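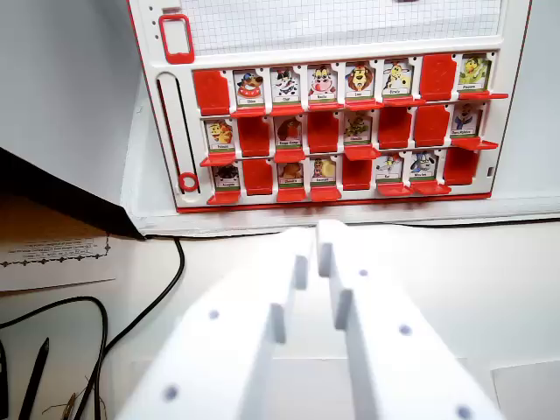
12/8/22 Gripper and wrist camera budget, second pass

Really good morning on the bench. I finally sat down with the flap game and the equipment sheet side by side, and the spending plan makes a lot more sense to me now than it did in October, when I was mostly copying prices out of emails.

The game is still the best test piece we own. Rows of hinged flaps, each with a little red ledge in front, cards standing up with cartoon animals on them, and everything packed close enough that a fat fingertip has to think about its neighbors. Fifteen cards up and nine flaps down in the layout I'm keeping as the reference. If you reset the board please put it back that way so our numbers can be compared (Madhu, I know you like the dog card, it stays where it is).

What I want to buy, in the order I want to buy it:

Fingertips first. The white blocks we have are thick, and they're great for boxes and cups, but for a single flap I want something a lot narrower at the tip. Thakur will machine a slim pair to our drawing. Lead time is 6 weeks, which I can live with. Yvonne thinks we should print four versions ourselves before paying for metal and I've come around to that. Filament is nearly free, and we learn the tip width before we commit. So: print now, order from Thakur once we've picked a winner.

Second, a spare wrist camera. Right now there is one and if it dies we stop. I keep going back and forth on whether to get the same model again or go up a step in resolution. The name labels under the animals are tiny, and at the working distance I can see there's printing but I can't read it. Do we need to read it? For the flap task, no, the pictures are plenty. For the shelf labeling job Ximena is bringing in, yes. I'd rather pay once for the better one and keep the current one as the spare. Wistar and Aserer both quoted. Aserer is cheaper by 11 percent but wants the cable bought separately, and once that's added they come out nearly the same. Asking Wistar whether the longer cable is included or only the short one.

Third, cable management. Small money, big improvement in my mood! There are black cables looping over the tabletop beside the board, plus a little tangle of thin wires down by the pencil. I want proper clips along the table edge and a sleeve for the bundle. Furnness sells clips in packs of 50 and one pack will cover this table and Bożena's too.

Fourth, a fixture for the board. It just stands on the white tabletop up against the wall at the moment. Lalit sketched a low cradle with a front lip, bolted down, so the board's position becomes something we measure once. He says half a day in the shop and scrap stock. No purchase needed except bolts, but I'm putting his half day in the plan as a real cost. We always forget people's time and then wonder where the month went.

Things I took off the list after talking to Bożena:

Force sensor. I want one badly. It's the single biggest line on the old sheet, though, and we haven't yet used up what we can learn from motor current. Moved to next year's plan with a note.

Second arm. Same answer, longer note.

New lights. The bench is bright enough already, the fingers come out very bright on camera and the shadows are soft. If anything I'd try turning things down before buying more.

Open questions:

- Does the slim fingertip keep the same mounting holes? Lalit wants this fixed before anything goes to Thakur. I say yes, keep them, otherwise every swap turns into a rebuild.
- Who holds the spares? Yvonne offered her cabinet. Good, done, unless someone objects.
- Can Ximena's project pay for part of the camera? She's asking. If they take half, the slim tips are covered out of what we save and I don't have to go back for more.
- Shipping from Aserer was missing on the quote. Asked again.

Next for me: draw the four tip shapes, send them to the printer tonight, and clear the pencil and papers off the bench before the first trial. Madhu is writing the trial sheet, one line per flap attempt, with a column for neighbors disturbed. That column is the one I care most about for the purchase decision.

Revised sheet is in the shared folder under "bench plan v2". Please put comments straight into the cells.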